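Removing texta from plastic toys before resale
Forum: Buy, Swap & Second-hand

ngau_mum
Joined: September
I've got two tubs of plastic toys to get ready for the school fete stall and a fair few have permanent texta on them. Mostly hard plastic, some soft vinyl animals. I've tried dishwashing liquid and warm water, which did nothing. What do people use? I don't want to wreck the colour.

zerkholm30
Metho on a cotton bud. Works on nearly all hard plastic. Rub in one direction and change the bud often or you just move the ink about.

Wuisan_Z
Careful with metho on clear or tinted plastic. I did a see-through truck cab with it and it went cloudy. Test on the underside first. I'd try toothpaste before anything stronger – the plain white kind, not gel.

zerkholm30
Never had one go cloudy in all the years I've done this. Toothpaste is an abrasive, so you're scratching the surface and calling it clean.

Wuisan_Z
Mine did, so it depends on the plastic. I'm only saying test it.

ngau_mum
Thanks both. The textured pieces are the ones I'm worried about. The ink and grime sit down between the bumps and a cloth won't reach.

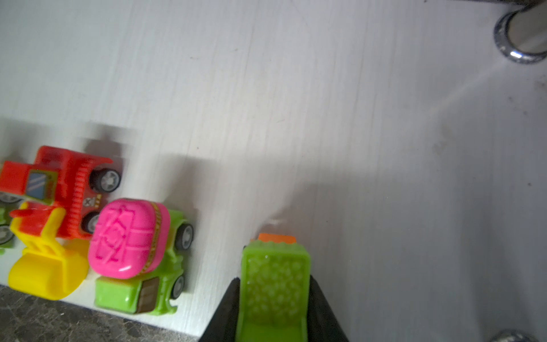
The green one with the orange strip along the top. Bumps all over the front.

nerine_7
For bumpy ones use an old soft toothbrush and bicarb paste. Leave it on for 25 minutes, brush in small circles, rinse under the tap. Won't shift heavy texta but it gets the grime out so you can see what's left.

fuvden
Sunscreen. Wipe it on, leave it on the windowsill, wipe off. I've got biro off doll faces that way. Slow though.

Wuisan_Z
Sunscreen leaves an oily film on vinyl. Wash it straight after.

fuvden
Well yes, you wash it after.

mingxuan.x
Is it worth the effort? At our fete the loose pieces went in a fill-a-bag box and no one cared about marks. I'd clean the complete sets and give the rest a wash.

ngau_mum
Fair point, but we priced ours separately last year and the clean ones sold first. I'll do the bicarb tonight and then metho on the underside of one to test.

nerine_7
Dry them properly before they go back in the tub – the hollow ones hold water and go mouldy.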